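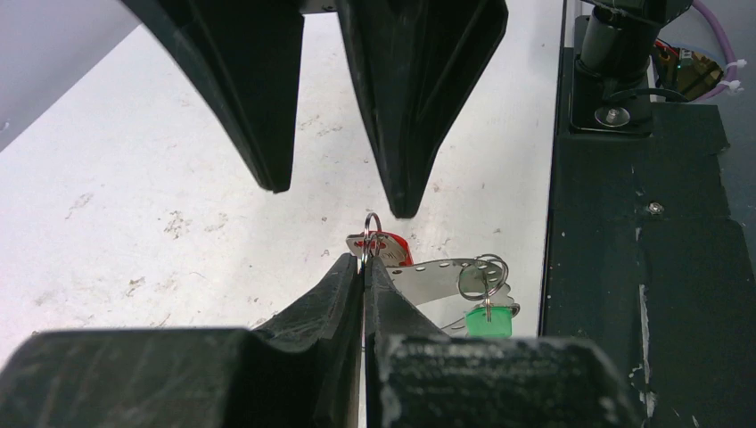

March 8, 2019

Back on the key bundle for the Kulis set, and I must say it went more pleasantly than I'd feared when I wrote out the plan. We want 3,000 episodes by the end of May and we stand at 900, so there is a fair way to go, but Catinca Furtună is getting very smooth on the handover and I've nearly stopped holding my breath when she closes on a split ring. They're horrid little things to grip, all shine and no width.

I threw out 12 episodes from the morning where I'd hesitated so long over the approach that the model would only learn to dither like me. Catinca thinks I'm too strict and would keep the slow ones with a tag, and she may well be right (she usually is!).
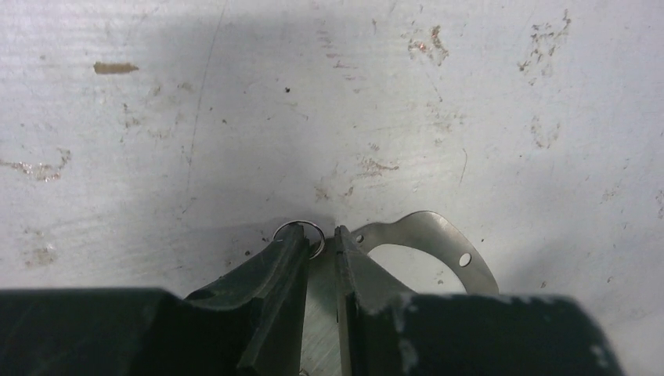

The other thing I want more of is small flat metal on the bare table, rings especially, with the fingers starting open and close in. Alemneh's list asks for 33 of those per object. Must remember to vary the starting angle, and to ask about wrist camera exposure before we carry on.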